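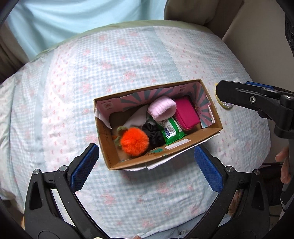
Gilau quilted bedspread in pale blue gingham. Box and contents not included.

Gilau Quilted Bedspread, Gingham and Bows
By Vomia

The Gilau is a printed, quilted bedspread with wide bands running across it. The main band is a pale blue gingham check with pink flowers. The bands next to it are quieter: a dusty blue-gray with a scalloped border, and white with small pink bows.

It is a light to middle weight cover. Most customers use it alone in warm weather and over a blanket from October on. The filling is stitched through to the backing, so it stays put in the wash and does not slide down to one end. The surface is flat enough to fold laundry on, pack a bag on, or sort out a box of hair things and small bits before they go back in a drawer.

Sizes
The bedspread comes in two sizes, twin and queen. Both are cut long enough to cover the pillows if you like to pull the cover all the way up. If your mattress is very deep, order the larger size. The print is the same scale on both, so the twin shows fewer bands. Where the bands fall at the edge varies from one piece to the next.

What you get
One bedspread, folded in a cloth bag with a drawstring. Shams are sold separately in packs of two. We no longer make the matching bed skirt, but a plain one in white or light gray goes well with it.

Washing
Machine wash cold on a gentle cycle, with like colors. Use a mild soap and skip the bleach. Tumble dry low or hang over two lines so the weight is spread out. Take it out while it is still a little damp and pull the edges straight by hand. Do not iron over the stitching. A queen needs a large washer. If yours is a small top loader, take it to a laundromat.

Makeup and hair oil should be blotted as soon as you notice them, then dabbed with cold water and soap. Do not rub the printed areas.

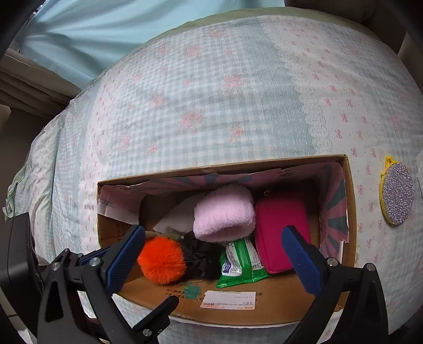
Inês Cunha wrote to us that the blue was softer than she expected from the store page, and that she ended up liking it better that way. She ordered the queen for a full bed and found the drop was even on both sides. Her one complaint was the care label, which she thought was too stiff and cut off the first night. We have passed that on to the workshop.

Color
Screens differ. The blue in the check leans gray in weak light and looks cleaner by a window. If you are matching paint or curtains, ask for a swatch first. Swatches are free and go out by regular mail.

Stock and shipping
We have sold nearly 3,000 of these. The twin is in stock at the Ilodthorpe warehouse. The queen is on back order and ships in 3 weeks. Returns are accepted if the bedspread is unwashed and in its bag.

Questions about sizes or swatches go to Jaime Azevedo at the Ilodthorpe desk, mornings only.

See also: Gilau shams, Matsuda cotton blanket, Vomia drawstring bags.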